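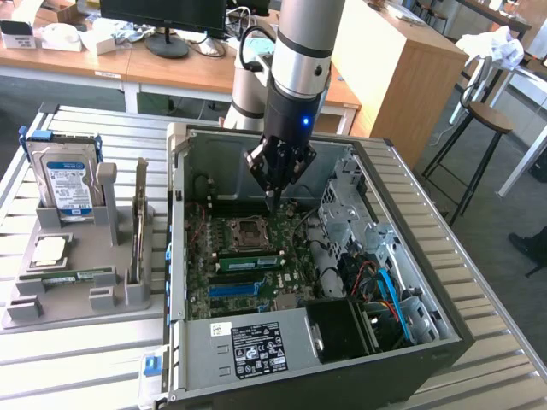
Nothing inside an old desktop is worth the price of the screwdriver, one reader wrote after my May column, and the kindest thing anyone can do for a ten-year-old tower is carry it to the tip before it starts to hum. The letter went on for two pages and included a drawing of a skip.

I have some sympathy. The first computer I ever opened had been under a desk for so long that the carpet had grown fond of it. I took the side off, looked in, and put the side back on. It was a full year before I tried again, and then only because Silel, the repair shop at the end of my road, had quoted me £108 to put in more memory. The memory itself cost £8. I can do sums when insulted.

So I lay the thing on its side, as you should. A standing tower is a cupboard whose contents want to fall on you. Lying down, it becomes a drawer, and most of what you need is at the top of it. Unplug it first. Touch something metal that is part of the case. Then have a good look before you pull at anything, and take a photograph on your phone, because you will not remember where the thin red wire went. I certainly didn't.

Memory comes out easily. Push the latch at the end of the slot and the stick rises a little, like a polite person leaving a meeting. Going back in is less dignified. You line up the notch, press down with both thumbs, and apply a good deal more force than feels right for something you've been told to handle by the edges. There is a click. I have learned to wait for it, having once spent an evening blaming the power supply.

The processor is another matter. You lift the lever, you lift the metal frame, and there sits the most delicate part of the whole machine, with its contacts open to the air, your sleeve and any biscuit you may be holding. Put the biscuit down. The chip goes in flat and straight, without being pushed. If it seems to need pushing, it's the wrong way round, and so are you. The larger workstations add to the fun by having

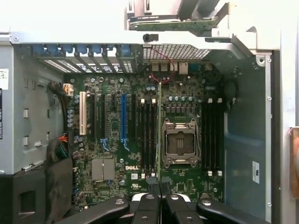 memory slots on both sides of the socket, which have to be filled in an order known only to the manual. The manual was published as a download. The download needs a working computer.

What I'd spend money on, ahead of any clever screwdriver, is somewhere to put the bits. Fostach sells a padded case for the purpose at £61, and I have yet to meet anyone who has bought it. I used an egg box for years. It was excellent for screws and hopeless for a hard drive. A tray with a slot for each part is far better: drive upright, cards upright, memory in its groove. If a slot is empty, something is still in the computer. If it's full when you screw the lid back on, go and take the lid off again.
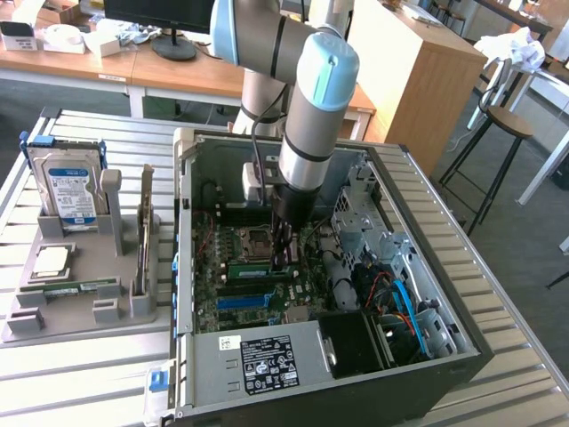

Ľubica Kubíček

I did answer the reader. I said my old tower was now running Prurus, a free program for sorting recipes, and doing it rather slowly. A second letter came back within the week, asking whether the extra memory had to match the stick already in there. It does help. Check the label on the old one, and take it with you to the shop.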